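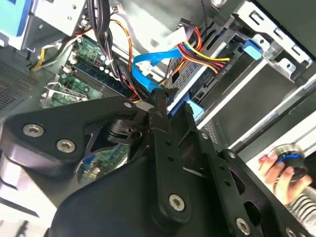 Tivon, Apr 13, 2019

Dear Tarun,

You asked for a proper update on the hill climb car before the next bit of the grant goes out, so I've sat down with a pot of tea and the workshop diary and I'm going to try to give you the lot, good and bad. Sorry it's a long one!

The big news is that the Varkis moves under its own power again. I drove it out of the unit at the end of March, round the yard twice and back in, and I grinned so much my face hurt. It's the first time the car has run since the gearbox let go last season, and I'd forgotten how loud it is with no carpet or door cards in it (the neighbours hadn't, I'm told).

Engine first. The rebuild came in on budget, mostly thanks to Malhotra, who did the head work at a club rate and turned it round quicker than they'd promised. I was a bit worried about the second cylinder, which had a nasty score down one side, but it cleaned up with a light bore and we didn't need the spare block after all. I'd like to hang on to that block for now if you don't mind. If we get to September without needing it I'll sell it and the money can go back in the pot.

The gearbox is where I've gone over. The plan we agreed was to mend the old one, and I did try, but the casing had a hairline crack by the rear mount and I couldn't bring myself to put new gears in it. A second-hand casing turned up and I bought it that same evening. With the seals and postage that puts me £357 over on the transmission line. I've clawed a little of it back by doing the wheel refurbishing myself – two weekends with a wire brush and I still can't feel my thumbs – but I'm not going to pretend it balances, and I'd rather you heard it from me now than found it in the receipts.

Weight next, as I know you'll ask. We've lost 10 kilos from the car compared with last year. Most of that is the battery, which is now a titchy thing behind the passenger seat, and the rest is the heater and all its pipes. I'll be cold in the queue at the early events and I'll moan about it, so you've been warned.

Brakes are the bit I'm least happy with. The pedal is still long on the first push and fine on the second, and that's no good when you arrive at the top hairpin once and once only. I've bled the system three times and changed the master cylinder. My next guess is the rear adjusters, and I'm having a go at those this week. The car won't go up a hill until it's right, even if that costs us the opening round.

Tyres: Trumasent have said yes to the discount, hooray. One set of the softer ones is in the unit already, and the second set follows once they've had our signed form back. Could you look out for it? I think it went to your old address.

Now the calendar. We've entered six events, and the entry fees are all paid. I've left the two far northern ones off, as the fuel and the digs would swallow what we're keeping for spares. If the early results are decent I'd like to talk to you about adding one of them back in, but that can wait.

The school visits you wanted are getting going as well. The first one is booked for the week after the opening round, and they'd like the car there on the trailer with somebody to talk about how it all works. I've said yes on behalf of both of us, so brush up on your differentials!

What I need from you, then: an answer on the overspend, a yes or no on keeping the block, and that tyre form. The receipts are in the brown envelope I'm posting with the scrutineering papers. Ring me at the unit if anything looks odd – evenings are best, and let it ring a while, as I'm usually underneath something.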